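Skuldale season 2 – vote totals and the finale edit
Forum: Reality and Competition TV > Skuldale

statel_fan_40
Posts: 1754
Posted February 2021
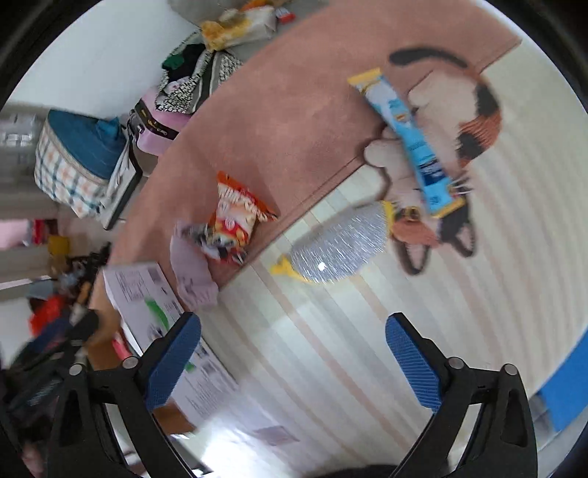 Pink rug, pale floorboards.

Starting a separate thread for the finale numbers because the episode thread is unreadable. The production company put the final public vote on its site this morning. Declercq won by 2826 votes. The total for each finalist is not given, only the margin, and there is no breakdown between phone and app.

My question is about the order of events. The phone lines closed before the last duet aired on the east coast feed, but the host was still telling viewers to vote when the duet started. Either the host segment was taped early or the closing time on screen was wrong. Does anyone have the full broadcast recorded with the ticker visible?

marlowgrid
I have it. The ticker goes away at the end of the third ad break. The host line comes after that, before the duet. Her earrings are different from the ones she wears in the results segment, so I would say the line was taped at dress rehearsal and dropped in.

plainkettle
Earrings prove nothing. She changed outfits twice during the show.

marlowgrid
She changed dresses twice. The dress is the same in both segments, only the earrings differ. Go back and check.

Dorin Sârbu
A few notes on procedure, as I used to do vote verification for a different dance show.

The closing time in the printed rules is what counts. What the host says on air has no effect on it. Votes that arrive after closing are logged but not added to the total, and on the phone side the caller gets a recorded message and should not be charged. If the rules page for Skuldale works the same way, a late host line would be embarrassing but would not change the result.

The margin is a separate matter. Without the total you can't say if 2826 is close. For a cable show with this kind of audience it could be a very thin win or a fairly normal one.

statel_fan_40
Thanks. The rules page does list a closing time, and it matches the ticker. So anyone who voted on the host's prompt was not counted. That still bothers me, given that Statel performed last and would get most of the late votes.

tuckerlane_v
Whoever dances last always gets the late votes. Rekik danced last in the semifinal and nobody on this board complained. Declercq had the higher judges' score in every round after the cast swap. The right person won.

statel_fan_40
Not every round. Statel was ahead in the tango round.

tuckerlane_v
Tied. The two-point deduction was reversed in the recap, and that brought Declercq level.

plainkettle
The reversal was never shown on the leaderboard graphic. I think the recap used the old script. I would count that round for Statel.

marlowgrid
Then the leaderboard in the next episode is also wrong, because it carries the reversed score forward. The graphic in the tango episode is the outlier.

Dorin Sârbu
Agree with marlowgrid on the carry-forward. The judges' total going into the finale only works if the deduction is removed. It has no effect on the public vote either way, as judges' scores were reset for the finale.

oboe_in_b
Were they reset? The host said "combined with your votes" during the opening.

Dorin Sârbu
Combined with the scores from the finale itself. Earlier rounds were dropped. Section on final scoring, second paragraph.

oboe_in_b
Found it. Then Rekik had a better chance than the edit suggested.

plainkettle
The edit had Rekik in third place from the September preview onward. Count the solo interviews if you don't believe me.

statel_fan_40
Please take edit theories to the other thread. I have emailed the viewer address to ask for the totals and the phone/app split, and will post the reply if I get one.

tuckerlane_v
They didn't release them for season 1 either. I wouldn't wait up.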